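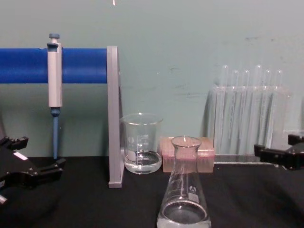 The water in Julau comes from the hills, and for many years the people there drank it without asking questions. Then the small laboratory behind the clinic began to test the wells, and the questions came quickly. It is a modest place to work. A pipette hangs from a blue rod against a green wall, and most of the other equipment is shared with the clinic. Still, in one season the staff tested 91 wells in the valley, and in April they put the results on paper at the market, for everybody to read.

I went there because my own town, Mistthorpe, has the same problem and does not speak of it. In Mistthorpe the water company sends a letter once a year. In Julau a farmer can bring a bottle at seven in the morning and have a conversation with the person who will test it. This changes how people think about their well. They clean the cover, they move the animals, they ask the neighbor to do the same.

The test itself is cheap, but the repairs are not. A good concrete ring costs more than many families earn in a month, and the village fund can pay for only 3 rings each year. The list of those who wait has 40 names.

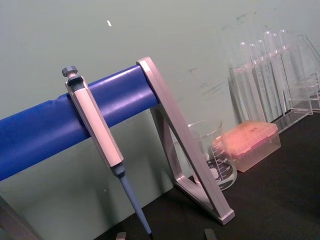 At the well in the upper village, Assunção told me that a list is no help to a child who is thirsty today. She would prefer that the money went first to the families with babies, even if they asked last. Her neighbors did not all agree with her, and the discussion continued after I had finished my coffee. The fund will decide before the rains, when the road to the upper wells becomes difficult for the trucks.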